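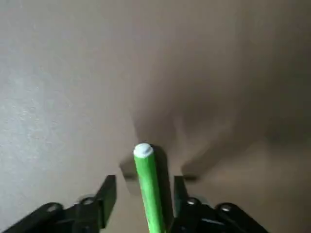 The wall color, green marker

Paint and Plaster Talk > Color Help > Is my new gray beige, or is my beige gray?

vasanthi_a
Hello all, long-time reader and only a very occasional poster, so please bear with me while I ramble a bit. I've been trying to settle on a color for the back room at our place on Holden Street, which I use for wrapping presents, letter writing and all the craft things my sister Sabina Mollah keeps leaving with me. I put up two coats of a pale gray-beige, matte, and I was so happy with it at the paint counter! Now it's home it can't make up its mind. Over on the left, where the light comes in, it's a cool light gray with a faint mottle to it. Move to the right and it goes taupe, and past that it's brown and gloomy. Same can, same roller, same day.

The plan is green for the shelf edges and maybe the inside of the cupboard (I do love a lime green, my mother's kitchen had it). Would you keep the wall and change the green, or the other way around?

Vasanthi Arumugam

plumbline_pete
Welcome out of the shadows, Vasanthi. Your paint is fine. Matte beiges with gray in them all do this, and with light from one side you get the whole family of colors on one wall. I did a hallway in something very close and it was three different hallways depending on when I got up. I'd leave it alone and put a lamp on the dark side.

marigold52
I'm going to disagree with Pete, kindly I hope. A lamp helps in the evening, but if you are in there in the daytime writing letters you'll be looking at that brownish end for hours, and I for one would find it dreary. I had a sewing room like that and ended up going one step lighter and a touch warmer, and I was glad of it every single day. Sample pots are cheap. Paint a big piece of card and move it along the wall before you commit to anything.

As for the green — keep it! It sings against that color. Even at the gloomy side it looks clean and fresh.

tobyjug
Am I the only one who thinks the green makes the wall look dirtier? Lime is so strong that anything grayish next to it goes a bit like putty. A softer sage would sit better. Sorry, marigold.

marigold52
No sorry needed, but sage with taupe is every dentist's waiting room I've ever sat in.

tobyjug
My dentist's is orange.

vasanthi_a
Oh, I knew you'd all have opinions, thank you! I went in and looked again after reading these. The shadow is softer than I made it sound, it sort of spreads down toward the right with no real edge to it, and I think I could live with it if the desk went at the bright end. Toby, I held a sage ribbon up and I can see your point, but my heart didn't lift at all.

Does the grainy look on the bright side bother anyone? I used a medium roller on the second coat.

plumbline_pete
That's side light on matte paint, it picks up every little bit of texture. If it really bugs you, sand it lightly and go over it with a short-nap roller. I wouldn't bother. Put a shelf there.

naidu_interiors
Coming in from the decorating side of things: before repainting, check what is opposite the wall. A dark bookcase or curtain across the room will pull a color like this toward brown faster than people expect. We had a client repaint twice before we moved her curtains.

vasanthi_a
There IS a brown curtain. It's a very thick one and it came with the house. I'm going to take it down tonight and see what the wall does in the morning.

marigold52
Please report back, and do the card test anyway while the curtain is off. I still vote for one step lighter.

vasanthi_a
Curtain is down and folded on the landing. The right side is still taupe but a good deal less brown, I'd say. Card test next, once I've found a brush. The green stays, Toby, I'm afraid I've already bought it.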